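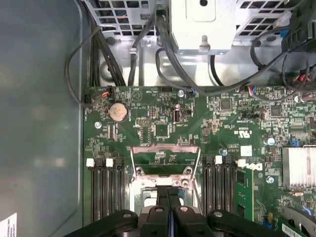
3.2 The opened computers and the order of work

The desktop computers treated in this study came to the Kosent workshop from offices that had changed their equipment. They are tower cases of the common office size, and most of them had been in daily use until the collection. The workshop takes in 3000 such machines in one year. From this stock we selected 42 towers, and the selection was made by the storage shelf and not by the condition of the machine, so that good and bad examples are both present. Cases with heavy damage to the outer shell were left out, as their side panel cannot always be removed without cutting.

Before the work we agreed on a fixed way to lay the case. The tower is put on its side on a slatted surface, with the open side upwards, so that the motherboard forms the floor of the working space. This position has two advantages for the person who takes the parts out. Small screws fall onto the board and can be found again, and the heavy parts, in particular the power supply and the drives, rest on the metal and do not hang from their last fastening. The disadvantage is that the drive cage then stands up beside the board like a low wall, and parts close to it are reached only from one direction.

The inside of a tower is not equally crowded everywhere. We divided it into five areas, and we use the same names for them in the rest of the paper: the socket area, the memory area, the card area, the drive area and the cable area. The first three belong to the motherboard. The drive area includes the cage and everything fixed in it. The cable area has no clear border, since cables cross the other four, and we return to this difficulty in Section 3.3.

Figure 2 gives a typical case open, with no cooler on the socket. 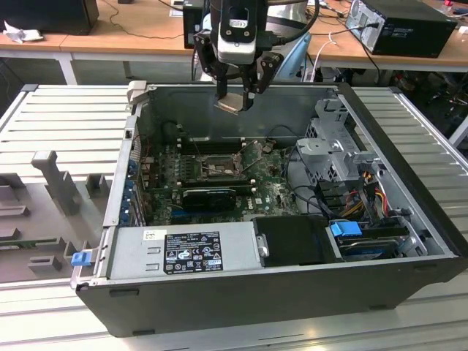

Figure 2. Desktop tower on its side with the side panel removed. The CPU socket is bare; the graphics card is still seated, and the drive cage stands to the right of the board.

The socket area is reached first in our order of work, and this may surprise a reader who has repaired computers at home, where one would usually begin with the drives. The cooler is the highest part on the board in most office towers. When it is gone, the hand has free space in the middle of the case, and all later steps become shorter. After the cooler is lifted away, the retention bracket and its lever remain on the board and are left closed. We ask the workers not to touch the contacts of an empty socket, because a board with bent contacts loses almost its whole resale value at Kosent.

The memory area lies next to the socket in the case of Figure 2, where the dark slots run parallel to the rear wall. Memory modules are the easiest parts to remove and were never the cause of a delay in our notes. They are placed in a tray with separate places, and the tray travels together with the case number until the end of the day.

The card area was more difficult than we had expected. A graphics card with a shroud, as in Figure 2, hides the latch of its own slot from a person who looks from above. The workers then search for the latch with a finger or with a flat plastic tool from Helell, which is thin enough to pass beside the card. A free slot near the card is helpful, as it gives room for the tool. In the cases where a second card was placed directly beside the first one, the outer card had to be taken out before the latch of the inner one could be felt at all.

The drive area differs from one model to another more than any other area. In some towers the drive is held by four screws, and in others it sits in a tray or behind a coloured plastic clip which can be opened without tools. The colour is a real help for a new worker. Blue is used in several of the cases in our selection for parts that are meant to be touched by the user, and after a few cases the workers looked for this colour before they looked for screws. We did not find the same habit with the grey plastic latches, which are easily taken for a part of the chassis.

3.3 Cables as a separate difficulty

Cables are seldom described in the instructions for taking computers apart, and if they are, only the plug is mentioned. In our notes the plug was a small part of the problem. More time was lost in finding out where a cable goes. The power supply wires are not difficult in this sense, for their colours (yellow, red, black and orange) make the bundle visible from every side. The black data cables are another matter. They curve across the board and can lie over the edge of a part that must be lifted. A worker who pulls such a cable to see its other end may break the small connector on the board.

For this reason we introduced a rule for the second half of the selection. Every cable that crosses the board is first loosened at the board end and laid back over the drive cage, and only then are the cards removed. The rule adds one step to the work, but the workers accepted it quickly, and two of them had already worked in this way before we asked. The thin wires of the fan and of the front panel are excepted. Their headers are small, and it is better to leave them in place until the board itself is taken out.

The coin battery on the board has to be removed in every case, also when the board will be sold again, because Kosent stores the boards for a long time on the shelf. We recommend doing this directly after the cables, when the holder can be reached without bending a wire to the side. Batteries are collected in a closed plastic box and sent to Caputo when the box contains 1000 pieces.

Screws are sorted by the thread and not by the place where they were found. The standoff screws under the board stay in the chassis, as they are steel in the cases we handled and go with it to the metal container. The empty chassis with its cage is the last item of the case number, and its weight is written on the same sheet as the removed parts. These sheets are the source of the values given in Section 4.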